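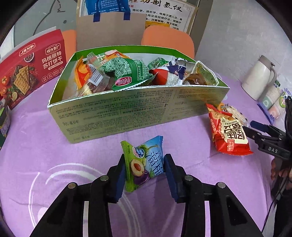

Page last changed: April, by Ashley Furnival

Labeling grasp phases in two-gripper snack packing episodes

This page covers how to cut a hand-held gripper recording into phases and label them for policy training. It assumes the episodes have already been synced and exported from Plikum. If the left and right streams are still separate files, run the sync step first.

The packing task uses small pillow packets and an open carton. Packets of this type are a poor fit for the older three-phase scheme (reach, hold, release). The film gives way before the contents do, so first contact and load-bearing contact can fall many frames apart. The five-phase scheme below keeps them separate.

Phases

0 idle: no target within reach of the fingers
1 approach: target chosen, fingers open, distance shrinking
2 contact: at least one pad touching, packet still supported by something else
3 carry: packet supported by the fingers alone
4 release: pads opening until both are clear

Label each gripper on its own track. One gripper can be in phase 2 while the other is in phase 0, and the trainer expects both values for every frame.

Before you start

Open the episode in Bimus and load the width trace for each gripper. Set the trace window to 600 frames. Check that the trace drops when the fingers close in the video. If it rises, the sign is flipped in the export; set invert_width to true and reload.

Episodes shorter than 72 frames are not labeled. Move them to the short folder.

Step 1. Mark the closing edge

Find the first frame where the width starts to fall and keeps falling. Put the approach marker at the point where the gripper last changed direction toward the target, which is normally well before the closing edge. Do not use the closing edge itself as the start of approach. The policy then learns to wait over the packet.

Step 2. Mark contact

Step forward one frame at a time. Contact begins when a pad meets the packet and the film deforms or the packet shifts. With the packet lying diagonally between the fingers, the two pads rarely touch in the same frame. Use the earlier one.

A shadow on the cloth can hide the gap under the packet. Go by the outline of the packet against the pad. If the crimped end covers the pad on one side, use the other side and set the flag one_side.

Step 3. Mark carry

Carry begins on the first frame where the packet has left the cloth, the carton or the other packets. For items picked from the cloth, look for the shadow to separate from the packet. For items picked from inside the carton, the rim often blocks the view. In that case take the first frame where the packet moves together with the fingers and set the flag occluded.

Step 4. Mark release

Release starts at the first rise in width after carry and ends when neither pad touches the packet. If the packet sticks to a pad, extend release until it drops. If it drops during carry, end carry on that frame and label what follows as idle with the flag drop. Keep these episodes.

Step 5. Run the checker

fledex check --episode ID --scheme five

The checker rejects phase 3 without a preceding phase 2, any overlap on one track, and any frame without a value. It does not compare the tracks with each other. Handovers have to be reviewed by eye.

Result

We trained the same policy on 3,000 labeled grasps under both schemes and ran each version for 165 trials on the packing task. The five-phase version crushed fewer packets and dropped slightly more of them. Most of the extra drops came from picks inside the carton, where the carry marker is least certain. Leaving out grasps flagged occluded removed part of the difference, at the cost of worse picks near the rim.

Known problems

Clear wrappers give weak edges, and two labelers may disagree on contact by several frames. Take the earlier mark.

Width traces from the Marsden logger have a constant lag. Correct it in the export settings, then reload the episode. Markers placed before the correction do not move with the trace and must be set again.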